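The Last Bus to Prundbridge

She had 2 hours before the bus and a room to give back. The landlord wanted it cleared by 4, so she began with the drawers, where she had put everything she didn't want to think about in November.

There was a receipt from Dresico for 234 dollars. There was a letter from her sister in Lindsay, opened and never answered. She read it standing up. It asked if she was eating, and if the job at Siltonel was as bad as it sounded. It had been worse. 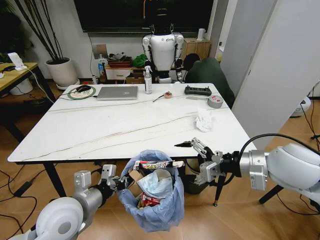 A snack wrapper and a crumpled face mask in the blue bag.

She put the letter in her coat and threw the receipt away. Her savings came to 1,196 dollars – enough for the ticket, a deposit, and a few weeks of being careful.

The man across the hall was playing his radio. They had shared a wall all winter and had spoken once, on the stairs, when the heat went out. She thought about knocking. She had half a jar of coffee he might want.

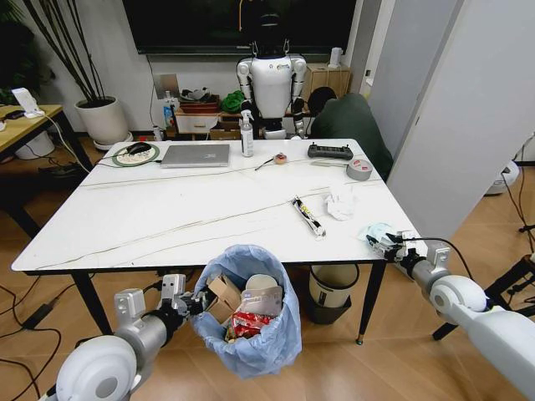 In the end she left the jar outside his door with the lid on tight and went down with her suitcase. She was on the second landing when the radio stopped. She heard his door open, and then his voice, not loud, asking if anyone was there.

She stood with her hand on the rail. The bus was still an hour off.

"It's only coffee," she called up.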